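Home | Manuals | Kitchen Scales | Spare Parts | Contact
Last updated: Mon 15 July

Valard Digital Kitchen Scale – User Manual
Section 2. Placing the scale and first weighing 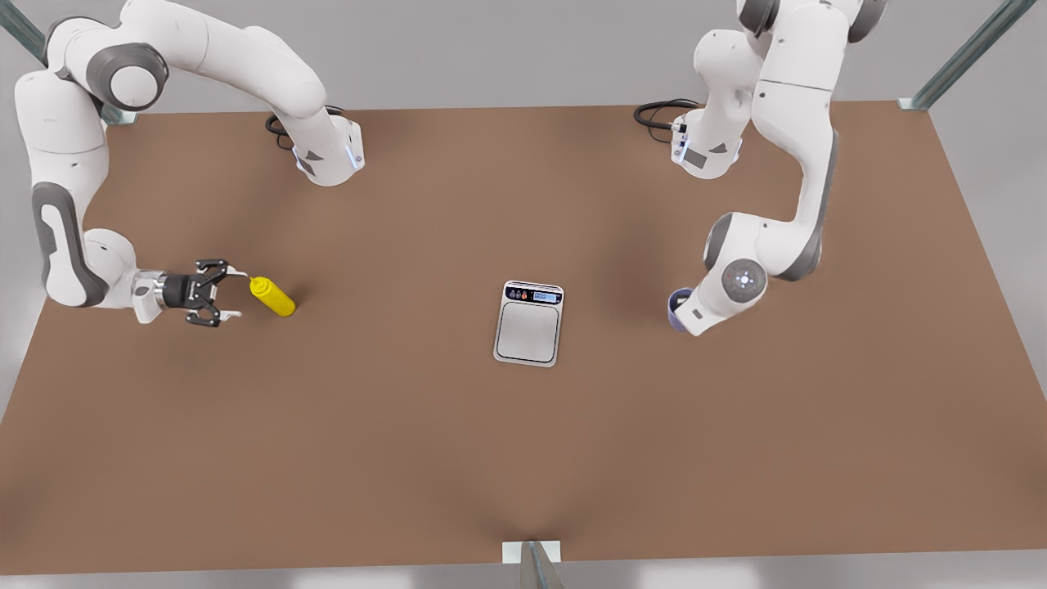
Fig. 1. Kitchen scale near the center of the table.

Before the first use, please choose a table which is flat, stable and dry. Soft surfaces, for example a towel or a tablecloth, will give a wrong result.

1. Open the battery cover on the bottom side and pull out the plastic strip.
2. Put the scale on the table with all its feet touching the surface. Keep it well away from the table edge.
3. Press ON and wait until the display shows 0 g. Do not touch the plate during this time.
4. To change between grams and ounces, press UNIT one time.
5. Put your empty bowl on the plate and press TARE. The display returns to 0 g.
6. Add the ingredient slowly. Read the weight when the number stops moving.

Note: If you remove the bowl after TARE, the display shows a negative number. It is normal – press TARE again.

Note: To check the accuracy, use a 1000 g test weight. If the difference is more than 2 g, repeat the steps from step 2 in another place. If the difference stays, do the calibration in Section 5.

CAUTION: Do not store heavy things on the plate, also when the scale is switched off. The sensor can be damaged permanently.

CAUTION: Do not wash the scale under running water. Wipe it with a damp cloth and let it dry before you switch it on.

For a new battery cover, please order part 695 from the Spare Parts page.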